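How to Touch Up a Painted Wall So the Patch Doesn't Show
Posted Aug 30, 2018

Start with the same can if you still have it. Paint stored since January is usually fine once it has been stirred for a few minutes and strained. If the can is gone, cut out a chip the size of a quarter and have it matched. I used Dekance 296 in matte.

1. Fill nail holes with light spackle and let it dry.
2. Sand with 80 grit only if the filler stands proud, then finish with something finer.
3. Wipe off the dust and prime the filled spots.
4. Thin the paint slightly - one spoon of water to a cup is plenty.
5. Dab it on with a small foam roller and feather outward 8 inches or so past the repair.

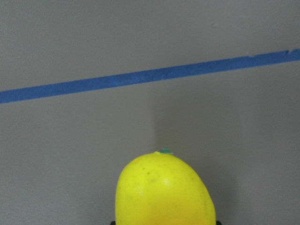

Wait 15 minutes, then check the spot from the side with a lamp. A second coat is normal. Glossy paints are harder to blend, and with those I paint the whole wall, corner to corner. Wash the roller before the paint sets.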